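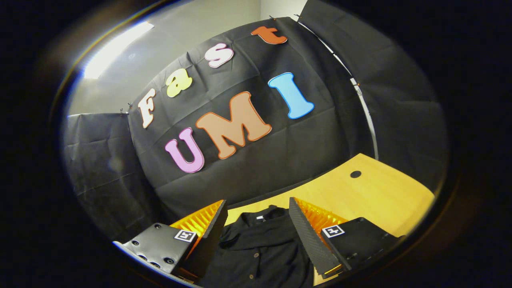

Garment station, wrist view: fingers open at the collar, black cloth and foam letters behind.

Grorellow Garments — README

Welcome, and thanks for downloading. Grorellow is a set of demonstrations of people handling clothes with a hand-held gripper, gathered so that a policy can learn the same jobs from the gripper's own point of view. We put it together over a long, cold stretch that finished in June, and we've tried to write down everything we'd have liked to know when we were starting out ourselves. Please forgive us if that makes for more reading than you bargained for!

What's in it

There are 2030 demonstrations in the main release. Each one begins with a garment on the table and the gripper open, and ends when the operator lets go and lifts clear. The tasks are collar grasp, sleeve straighten, half fold and full fold. A further 252 demonstrations sit in their own folder, called "second_try". These are the ones where the operator lost hold of the fabric and went back for it. We went back and forth over whether to keep them (there was a fair bit of grumbling over tea) and in the end decided they were too useful to bin, but you can leave the folder out if you want clean runs only.

The station

We call the bench setup Indano, after nothing in particular. It's a light wooden table closed in with dark fabric panels, clipped up so the view behind the work stays plain. The foam letters spelling "Fast UMI" are pinned to the middle panel. The cloth has kept its fold creases. We did talk about ironing it, and then we talked about it some more.

The gripper has ribbed orange-yellow finger pads and a square black-and-white marker on each finger. We use the markers to work out the finger opening in every recording, so please don't crop the lower part of the view before you've run that step. The lens is very wide and the corners go fully black. Raw recordings are left as they came, and undistorted copies are in "flat".

Dark garments

Fair warning about the black clothes. Black on honey-coloured wood separates nicely, but the folds inside the garment are another matter, and a collar bunched in on itself can be hard to read even for a person. If your model does well on the light shirts and falls in a heap on the dark ones, you're in good company. The field "garment_tone" lets you split the two.

Splits

Šťastný is the held-out test set, with 72 demonstrations on garments that appear nowhere else in the release. Please don't tune on it. The validation list is in "val.txt" and is split by garment as well — an earlier version split by recording, and the scores were far too flattering.

Known problems

Recordings 600 and up use a newer time base. The loader handles this, but if you write your own, check the "clock" field first.
Some sleeve recordings are labelled left when they should be right. The ones we've found are listed in "corrections.csv".
Glare from the ceiling light can wash out part of the upper view.
Garment colour names were typed by hand, so you'll meet both "grey" and "gray".

Loading

Install the Rornero reader from the "tools" folder, point it at the top directory and ask for a split by name. It gives back video, gripper pose and finger opening on one shared clock. Have a go with the validation set first, as it's a much smaller read than the full release.

If you spot a wrong label, send us the recording number and a line on what you saw. We go through the reports every Thursday, usually with biscuits, and corrections go into the next update.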